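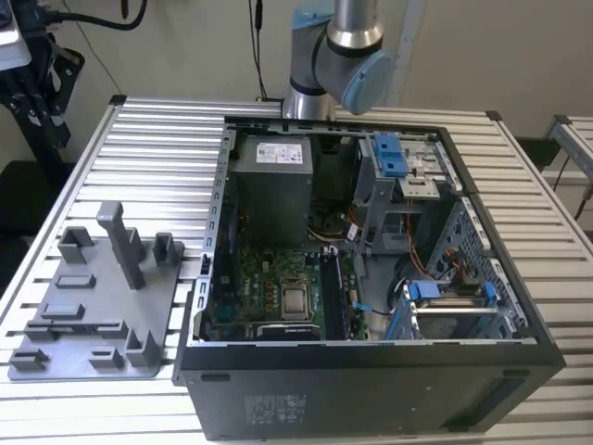 Kemeys wrote to us in March to say that their cell had stopped with fault 114 three times in one shift, always over an open tower, and that each time somebody had pressed Resume and hoped for the best. The third time the arm carried on downwards as if nothing had happened and pressed the fingers into the edge of a drive cage, which bent a fingertip and gave everyone a nasty fright. Could we please, they asked, write down what people are meant to do instead?

We could, and we should have done it sooner. The old manual gave fault 114 a single line in the table at the back, and that line said "clear and resume". Please cross it out in any printed copies you still have. The section you are reading replaces it for every Paltevier dismantling cell running the Jollurier task software.

7. Recovering from fault 114 (lost position over an open tower)

7.1 What the fault means

Fault 114 appears when the arm meets more resistance than it expected while moving inside or just above a computer case. The software stops the arm and keeps the gripper as it was, open or closed. What it does not know afterwards is whether the case has shifted on the table, whether the fixture plate has been nudged, or whether the part between the fingers (if there is one) is still sitting straight. Resume assumes that all three are exactly where they were. After a bump, that is a great deal to assume.

The usual culprits, in the order our service desk hears about them:

A tower that has crept along the table. The ridged aluminium surface is kind to cables and dust, but a smooth steel case can slide on it.
A drive bracket or carrier left standing higher than the taught position.
A loose power cable lying across the path of the fingers.
A fixture plate put back after cleaning and not pushed fully home.

7.2 Before you go near the arm

CAUTION: A stopped arm may still be under power. Press the red emergency stop on the pendant before any hand goes inside the case, and leave it pressed until a step below tells you to release it.

CAUTION: Open computer cases have sharp edges. Wear your cut-resistant gloves, even for a quick look. Power supplies must stay closed, and the tower must be unplugged from the mains before it ever comes to the table.

1. Press the emergency stop.
2. Make a note of the fault number and the program line. The screen clears both when you restart, and we will ask you for them if you ring.
3. Look at the fingers from the front and from the side. You want to know whether they are touching anything.

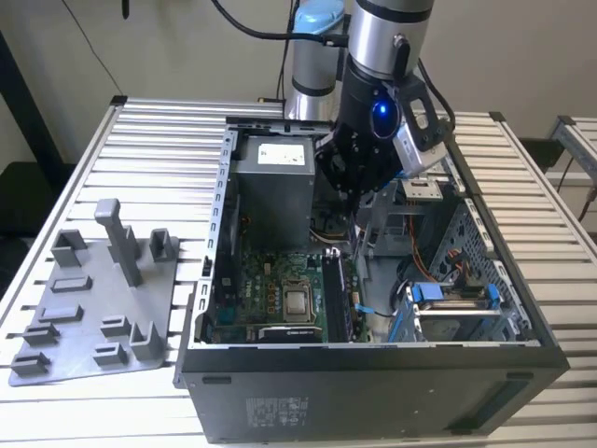
Figure 2. Gripper hanging over the middle of the case, with the silver drive bracket close by.

With the gripper in a place like the one in Figure 2, take your time. From the front of the table the gap between fingertips and bracket is very hard to judge, and most of us guess it too generously. Crouch down until your eyes are level with the rim of the case, or fetch a torch and look from the side.

Note: The blue ring on the gripper tells you that the gripper has power. It says nothing about whether a part is held, and we have had more than one call from people who took it that way, quite understandably.

7.3 Backing the arm out

4. If the fingers are touching the case or a bracket, do not pull on the arm by hand and do not slide the tower away from it. Go to step 5 with a second person watching the fingertips.
5. Release the emergency stop. On the pendant choose Manual, then Tool direction.
6. Check the speed. The cell comes back at whatever it was using before the fault, and in normal running that is 100 per cent. Set it to 2 per cent.
7. Jog straight back along the tool, away from the case, in short presses. Let go of the key if anything in the case moves along with the fingers.
8. Once the fingertips are clear of the highest part of the tower, you may raise the speed to 40 per cent and take the arm to its parking position.
9. Press the emergency stop again.

Please resist the temptation to jog sideways early. A finger can look free and still be hooked behind a cable loop — the coloured power wires near the drive cage are the ones to watch.

7.4 If there is a part in the gripper

Leave it there until the arm is parked. Opening the gripper over a motherboard drops the part onto the motherboard, and small parts have a talent for finding the one gap you can't reach into.

With the arm parked, call up the wrist camera view and see how the part sits. It should be square between the two fingers.

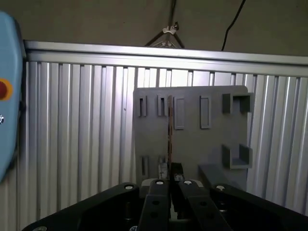

Figure 3. Wrist camera view: small black block at the fingertips, fixture plate behind.

10. If the part sits square, release the emergency stop and run Return Part at 40 per cent, with your hand on the stop button throughout.
11. If it is tilted, or you can't tell, hold a gloved hand or a small tray beneath it and have your colleague open the gripper from the pendant. Put the part into its holder by hand and mark the job as Manual Return.

7.5 Before you start again

12. Emergency stop pressed, push gently on the fixture plate at each corner. It should not rock or slide.
13. Set the tower back against its marks, open side up.
14. Tuck any stray cables down inside the case.
15. Look over both fingers for bends and loose screws. Replace a bent finger; please don't straighten it, however slight the bend.
16. Release the stop and run Locate Tower from the beginning. Do not use Resume.
17. Run the first tower at 40 per cent, and go back to 100 only when it has finished without a stop.

If fault 114 comes back during that first tower, switch the cell off and ring us. Plullen sites should ring their own maintenance desk first, as they hold the spare fingers and can usually get a pair to you sooner than we can.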